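Keeping picture files small without spoiling them: notes for the Drakcombe records talk
October 4, 2020, by Kieran Lockwood
Last updated: April 2021

Opening. Say who I am and that questions can wait until the end. The talk covers the choice of format and quality setting for stored pictures. It does not cover scanning hardware or naming rules, which Paweena Chareonsuk is taking in the second session.

Start with the size of the problem. The Priltevow store held 604 gigabytes when we began the review. Of that, 508 gigabytes was pictures. The rest was text, drawings and mail. Most of the pictures had been saved once at the highest quality setting and never opened again. Pause on the chart, as the axis labels are small.

Two families of method. Lossless: every pixel comes back exactly as it went in. Lossy: some of the picture is thrown away for good, and the method tries to choose parts the eye will not miss. PNG is in the first group. Ordinary JPEG is in the second. Mention that TIFF is only a container and can hold either kind, so the file ending does not tell you which you have.

How JPEG works, kept short. Colour is split from brightness, and the colour part is often stored at lower resolution. The picture is cut into blocks of eight by eight pixels. Each block is rewritten as a sum of patterns, from flat to very fine. The fine patterns are rounded hard, many of them to zero, and long runs of zeros take very little space. The rounding is where the loss happens. The quality number only sets how hard the rounding is, and it does not mean the same thing in every program. A setting of 30 in one may look quite different from 30 in another.

Which pictures compress well. Grass, gravel and printed text are costly, as each block is full of sharp change. Sky, plain walls and anything out of focus are cheap. People tend to judge by subject, so they expect a portrait to be a certain size and a plan another. The encoder knows nothing of subject.
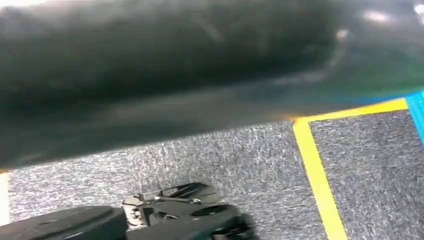
Gradients need a separate test. A page of text at low quality shows its faults as speckle round the letters, and most people can spot that. Smooth areas fail in another way: the shade moves in steps, and the edges of the blocks begin to show. The big dark shape across the upper half is a useful case, as it runs from black through grey to a greenish tint with no sharp outline anywhere along the way. Motion blur has smeared the grey highlights into streaks, so there is little fine detail left for the encoder to lose. A strip like that should be checked on a decent screen with the brightness up, since steps in dark tones are easy to miss in a bright room.

Grain and noise. A little noise hides steps in a gradient. Cleaning the noise out before saving makes a smaller file but can make the steps easier to see. We leave noise alone in master copies.

Saving more than once. Opening a JPEG, changing it and saving it again rounds the numbers again. The damage is worst when the crop has shifted the block grid. Rule in the guide: edit from the master, export once. Turning by a quarter can be done without loss if the width and height fit whole blocks and the program supports it. Check before relying on it.

What we tried. Kusuma is our test script. It saves each picture at 14 quality settings, works out an error figure for each and puts the results side by side. Skindo is the viewer that goes with it. Error figures are good for sorting and poor for deciding. Two files with the same figure can look quite different, so a person still makes the choice.

If time is short, skip the next part and go to the advice slide.

Bit depth. Eight bits per channel gives 256 levels. That is enough for viewing. It is thin for editing, above all in shadows, where lifting the tones spreads a few levels over a wide range. Masters should be kept at sixteen bits where the source allows.

Advice slide. Lossless for masters, drawings and anything with fine lettering. Lossy for viewing copies, with the setting chosen by test on our own pictures. Record the program and its version next to the quality number.

Known gap: we have not tested the newer formats on the older office machines. Say so if asked.

Contact: Kieran Lockwood, Drakcombe records office | © 2020 Drakcombe | Back to top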